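## 4. Operating rules for shared-table collection

The rules in this section were written for the Pimilmont fruit task, in which a person and a gripper handle toy fruit on one table. They follow the in-house Lokex safety notes, with changes made after pilot sessions in February. A session is 40 episodes long. The person keeps both hands where the fixed camera can record them whenever an object is being handled (Figure 3a).
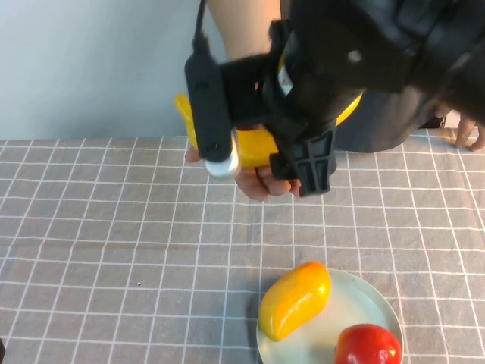 ### 4.1 Hands and gripper

Handling an object close to the gripper is the case the Lokex notes cover least. We set three conditions. The person holds the object from the side away from the fingers, the gripper isn't commanded to close until the object is still, and either party may stop the episode without giving a reason. Stopped episodes stay in the log.
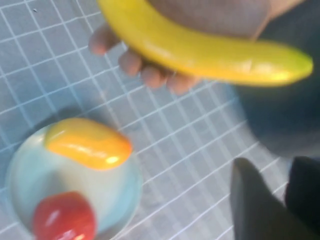
Blurred wrist views are also kept. Dropping them would remove most of the fast motion from the set and make the rules look easier to follow than they are. Annotators mark an episode as a breach only if both views support it, and 7 episodes out of 1,000 were marked this way.

### 4.2 Start and end of an episode

Every episode starts and ends with the person's hands resting on the far edge of the table, so that the boundary can be found from the fixed view alone (Figure 3b).

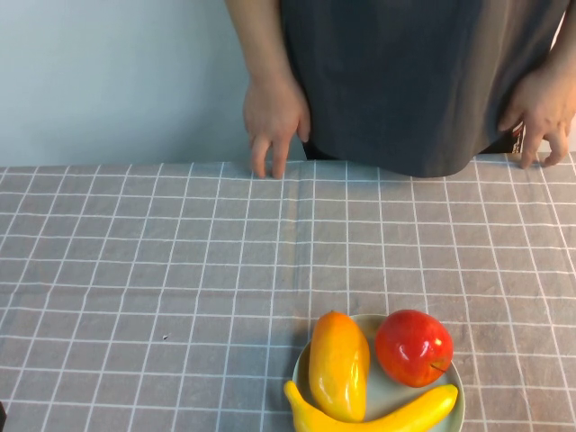
Harkov objected in review that a rest pose tells the annotator where the hands are but says nothing about whether the controller has been disarmed, and asked for a logged signal as well. We added the signal. Episodes recorded before the change are listed separately in the release.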